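Visit to the Hulton Correctional Facility Open Day
May
By Bożena Kozłowski, Lavidton Justice Forum
Print this page | E-mail this page

The Lavidton Justice Forum sent a delegation to the open day at the Hulton Correctional Facility in May. Doors opened at 10 a.m. and visitors were taken through in small groups after an identity check at the front gate.

The facility was built for 400 residents. The deputy warden told the group that the state is weighing three choices: keep Hulton as it is, turn part of it into a reentry center, or move the residents to the larger prison at Standia. A decision is expected after the next budget session. Staff had been asked not to state a preference, and they did not.

Housing and Daily Schedule

The group saw one dormitory and the dining hall. Residents are counted before breakfast and again in the evening. Those with work assignments leave the unit at 8 a.m. -- kitchen, laundry, grounds or classroom. The law library holds 2000 volumes and is open on weekday afternoons. Several visitors asked about summer heat on the upper floor. The deputy warden replied that fans had been ordered and that a repair request for the vents was pending.

Education and Training

Classes are taught by Sowa, a nonprofit under contract with the state. Residents may study for a high school diploma or take one of 2 job courses. Sowa reported 2667 classroom hours over the past school year. Teachers said the waiting list is their main concern -- a resident with a short sentence may be released before a seat opens.

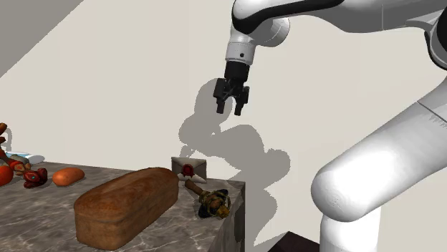
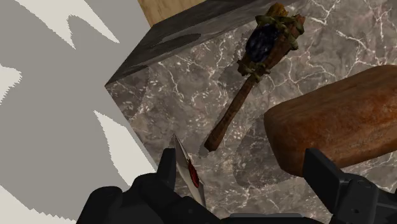 Family Visits

The visiting room is open on weekends. Families from Lavidton depend on a single bus, and the return trip leaves before the last visiting period ends. The Forum has written to the county transit office to request a later departure. Copies of the letter are available from the Forum office on request.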